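Lomside Cable Club Opens Its Doors This September

FOR IMMEDIATE RELEASE

Lomside. I've been wanting to write this one for months, so forgive me if I run on a bit. Starting in September, Lomside will have its own home wiring night school, put together by us here at Wovik with a lot of help from our neighbors at Amadi. It's called the Cable Club, and it's for regular people who own too many cords and don't know what half of them do. (I'm one of them. I have a drawer.)

The course runs for six weeks, one evening a week, starting at 7 p.m. in the old Nivalitz building on the river side of town. There's room for 36 people in each round. You don't need to know a thing before you walk in, and you don't need to buy anything either, although if you have a pair of wire cutters you like, bring them along!

So what do we cover? The first two evenings are all about what's behind your TV and under your desk: which cords carry power, which carry a signal, and why you'd like to keep them a little bit apart. Then we get into labels. I know, labels. But I've watched people unplug a freezer when they meant to unplug a lamp, and a bit of colored tape would have saved a whole lot of soup. We'll teach you a simple color plan you can use all over the house, and how to write it down so the next person can follow it. After that come clamps and clips, how tight is too tight, how much slack to leave, and how to go around a corner without a sharp bend. The last two evenings are for your own project, and you can bring in photos or a sketch of the worst spot in your home. 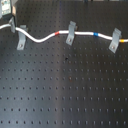
A white cable held by clamps, with red, blue and yellow bands along it.

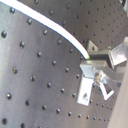
Page last changed: September, 4:15 p.m.

Now, the money part. The full course is $120, and that covers your workbook, a bag of clips and ties, and coffee. We've also set aside a fund of $2000 for folks who'd like to come but can't swing the fee right now. Just check the box on the sign-up form. You won't be asked for proof of anything, and the people teaching won't know who paid what.

I should say how this got started. Wovik has been selling cords, clips and plugs in Lomside for a good long while, and the question we get most at the counter isn't about price. It's "will this fit?" followed closely by "is it okay if I run this under the rug?" (Please don't run it under the rug.) We were giving the same little talk over and over between customers, with a line building up at the register, and one slow afternoon I said we ought to rent a room and do it right. Amadi, who run the print shop two doors down, overheard and offered to print the workbooks. They did a lovely job, too. The pages lie flat and you can wipe coffee off the cover, which I've already tested.

A few things we won't be doing. We won't be opening up walls or touching anything in your breaker box. That's work for a licensed electrician, and we'll spend part of one evening on how to tell when it's time to call one. We also won't be fixing broken gear. If your speaker hums after you've swapped the cord, we'll happily shrug along with you.

Teens are welcome with a grown-up. The Nivalitz building has a ramp at the side door and parking out back, and the bus stops right across the street. If you need large print, tell us when you sign up and Amadi will run a copy for you.

Sign-up is open now at the Wovik counter and through the form on our website. Spots go in the order we get them, and if the first round fills up we'll start a list for the next one, which we hope to run after the holidays. Local papers and radio are very welcome to sit in on any evening. Just let us know the day before so we can put out another chair.

Press contact: Wovik front desk, Lomside. Ask for whoever is handling the Cable Club, which will most likely be me.

About Wovik: We're a small store for cords, plugs, clips and lamp parts in Lomside. We cut cable to length while you wait.

About Amadi: Print shop, Lomside. Flyers, workbooks, menus and signs.

###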